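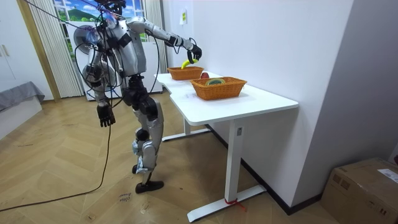 Rudeck (robot)

Main page Contents Recent changes Talk
Machines > Humanoids > Self-built > Rudeck

Rudeck is a full-size humanoid robot assembled and maintained as a home project by Yen-ting Lo and Pak-hei Ko. It has two arms with multi-fingered hands, two legs with powered hips and knees, and a head with a forward camera. The robot is used mainly for tabletop pick-and-place work with household objects. It runs on a tether and has no onboard battery.

The name covers the robot and the control software written for it. The software is also used by itself on a bench arm, which the builders call Rudeck Minor.

History

Lo began the project with a secondhand torso and a pair of arms that had been sold without electronics. Ko joined in April to work on the legs, which at that time were passive and served only as a stand. Full assembly took 18 months. The first pick under program control, with a foam block as the object, was logged on 17th September.

An earlier version, known in the build notes as Man, had fixed ankles and a two-jaw gripper on the right side only. It was retired after the waist bearing cracked during a lifting test. The head bracket and parts of the shoulder wiring were carried over.

Construction

The outer covers are curved silver panels over black joints. The panels are held by straps and screws and can be taken off singly, an arrangement chosen after the Man version required the whole chest to be opened to reach one connector. Each arm ends in a hand from Cletano, a small parts maker that supplies the fingers preassembled and leaves the wrist adapter to the customer. Lo turned the adapters on a borrowed lathe.

Joint control is handled by Joltine boards, one per limb, on a shared bus. A fifth board was fitted for the head and later removed. The head is now driven directly from the main computer, with some loss of smoothness at low speed.

Power and data reach the robot through cables routed over the upper body. Slack is kept in loops near the shoulders so that an arm can reach forward without pulling on the connectors. The builders list cable wear as the most frequent fault, ahead of finger tendons and loose set screws.

Workspace

Rudeck is operated in an ordinary room of a home. The work surface is a white height-adjustable desk with a curved cut-out on the side where the robot stands, which lets the torso come closer than a straight edge would. Desk height is noted at the start of every run. A change of a few millimeters is enough to make the fingertips strike the surface on a low grasp - a fault that was at first put down to bad calibration of the elbow.

Woven baskets are used as targets. Wicker was kept after trials with steel bowls, whose reflections disturbed the depth readings. The weave has its own drawback: fingertips can catch in the rim if the hand descends too close to the side.

Operation

In the standard task the robot takes an object from the desk, carries it over a basket and opens the hand. The sequence has four stages: approach, close, carry and release. Carry height is set from the basket rim plus the hanging length of the object, and the arm stops above the rim before the fingers open. A stage may be repeated, but the program does not go back to an earlier one without a restart.
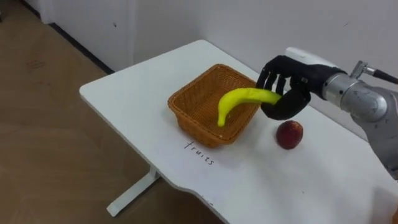
Grasp selection depends on the shape of the object. Round objects are taken with the fingers spread and the thumb opposite. Long or curved ones are taken near one end, leaving the rest free to enter the basket first. With the banana, the hand closes by the stem and the darker tip hangs down inside the rim, so only a short drop remains. The same drop height is used for the small red fruit, although its grasp must be planned separately. Target names are written on the desk in marker, as with the word "fruits" in front of the basket, and serve the operator only. The software stores target positions as coordinates and does not read the lettering.

Data and results

The builders keep a log of every attempt, including those stopped by hand. At the last published revision it held 885 entries. Entries are sorted by object and by the stage at which the attempt ended. Release accounts for the largest share of failures, usually with an object held by one finger after the others have opened. Ko's change to the opening order, in which the thumb moves first, reduced these cases for curved objects and had no clear effect on round ones.

Runs are limited to nine minutes, after which the shoulder motors are left to cool. The limit was set by Lo from the motor temperature readings and has not been revised for the newer covers, which hold more heat.

Limitations

The legs can shift the stance of the robot but are not used for free walking. Work with both hands is supported in the software and has been tried only with empty boxes. Objects with wet surfaces are excluded, as the hands are not sealed.

Related builds

Rudeck Minor uses the same carry and release code with a simpler wrist. A seated version, intended to free floor space, reached the drawing stage and was dropped when the leg boards became available.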